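4. Placing the desk and routing cables

Applies to the Kolinden desk, all sizes. Finish section 3 (attaching the legs) before you start.

Caution: The desk needs two people to move once the legs are on. Lift it by the frame under the top. Do not drag it – the leg bolts can loosen and the feet will mark the floor.

1. Choose a spot within reach of a wall outlet. Do not use an extension cord under a rug.

2. Set the desk down and press lightly on each corner. If it rocks, turn the foot on the short leg counterclockwise until it stops.

3. Check that all bolts are snug. Use the Drineo hex key from parts bag 3. Hand tight plus a quarter turn is enough.

4. Fasten the power strip to the underside of the top with the two clips supplied. The switch should face the front.

5. Feed monitor and lamp cables down through the opening in the top. Pass the plug end first. If a plug will not fit, take the cable down behind the rear edge and hold it with a stick-on clip.

6. Leave some slack in each cable, then close the hook-and-loop ties.

7. Plug the power strip into the wall last.

Note: Total load on the power strip must not go over 2,000 watts. Space heaters and laser printers should have their own outlet.

Note: Wipe the top with a damp cloth and mild soap. Do not use bleach or scouring pads. Check the bolts again after the first month, and then once a year – May is when we send reminders to registered owners.

If a part is missing, write to Bravholm customer service and give the bag number and order number. Replacement feet are item 198.

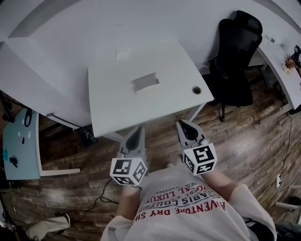
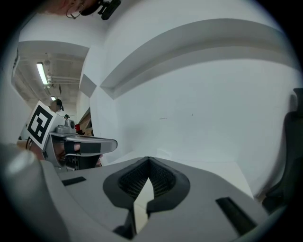 Top image: desk top with slot and round cable grommet.

Section revised 28 August 2026, W. Sobczak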